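Plollura: Inventory and Puzzle Logic in a Point-and-Click Adventure
Project report, submitted in December
Zulmira Salgado

1. Scope

Plollura is a short adventure game with one playable character and a single connected location, a closed ferry terminal. The report covers the inventory system, the dialogue tool and the playtest. Art and sound were outside the graded part of the work and used stock assets.

2. Engine and tools

The game runs on Primitz, the 2D engine provided for the course. Primitz handles scene loading and pathfinding but has no inventory module, so one was written from scratch. Dialogue was authored in Cusodeck, a card-based editor that exports each conversation as a text file. The final build contains 388 dialogue lines. Lines longer than 80 characters overflowed the text box and were split by hand.

3. Inventory

Each item is stored as a record with a name, a state and a list of accepted targets. Combining items looks up the pair in a table. In the first version the order of the pair mattered, so using the key on the lamp worked and using the lamp on the key returned the default refusal line. The lookup now sorts both names before checking.

State changes are saved when the player leaves a room. A crash inside a room therefore loses any combination made there. This was not fixed before submission.

4. Playtest

Testers played alone, without hints, with a limit of 45 minutes. The log recorded every click, every failed combination and the time spent in each room. Most failed combinations came from the fuse box puzzle, where the required item was a can found in the kiosk. Testers tried it on the vending machine first. The refusal line was rewritten to mention the wiring. 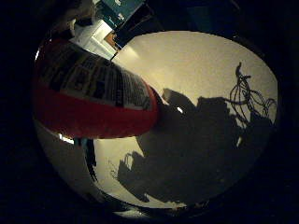 5. Known problems

Build 2 has a dead end if the ticket is handed over before the gate is opened. The walk animation also skips when the character changes direction near a door. Both are listed in the issue file with steps to reproduce.

6. Further work

The save routine should run after every state change. A hint system tied to the failed-combination log was designed on paper and left out for lack of time.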